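About Niseck

Niseck began with six folding chairs and a borrowed room over the bakery on Campos Street, where a handful of us wanted to learn enough Portuguese to talk with our neighbors properly. We never meant to become a school! But people kept bringing their cousins and their coworkers, and these days we teach 8 languages to about 400 students a year, from absolute beginners to folks who only want to read their grandmother's letters.

Our evening classes start at 6 and stay small on purpose -- you will be talking in the very first lesson, so please don't be shy. Grammar comes along as you need it, and there's always tea on the back table (bring your own mug if you can, we run short in winter).
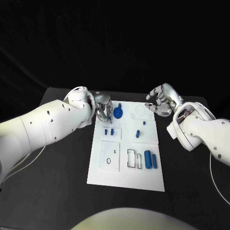
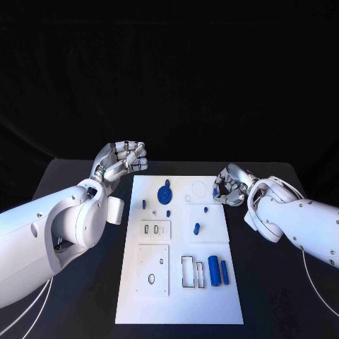
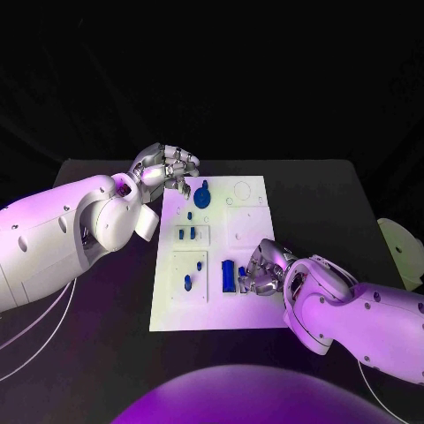

Xinyi Tang wrote to us in August that after one term of Italian she ordered an entire dinner without once switching to English, and that the waiter corrected only her word for "fork." We read that letter out in the office twice.

New groups open every fall and spring, and you are welcome to sit in on a class before you sign up. If you aren't sure of your level, come by and chat with a teacher for a few minutes -- it's friendlier than a test. The front door is at 46 Bindach Lane, next to the shoe repair, and the bell sticks a little, so press hard.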